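Konorach Terrazzo-Look Flooring, Pale Gray: Review

Posted 16/03/2022

We put this down last August, so it has had a fair amount of use. The color is a pale gray with black, brown and dark gray flecks in mixed sizes, some long and some round.
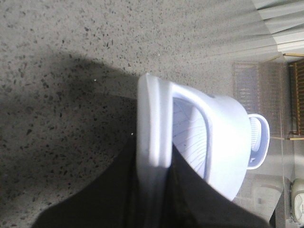
Looks

The flecks are scattered evenly and I have not spotted an obvious repeat. Strong light washes the gray out a little, and in shadow the pattern mostly fades. White plastic things look fine on it.

Cleaning

Crumbs and dust don't show much – good most days, less good when you drop a small screw. I sweep daily and mop once a week with plain warm water. Coffee left overnight came up with dish soap.

Price and delivery

I paid 550 for the flooring and another 59 for delivery from Zumstead. The De Bruijn version was 405, but the flecks on the sample were all one size and I didn't like it. Delivery took three weeks. One box had a crushed corner and was replaced without any argument.

Would I buy it again?

Yes, in the same color. I would order a bigger sample first – the one they send is too small to judge the pattern.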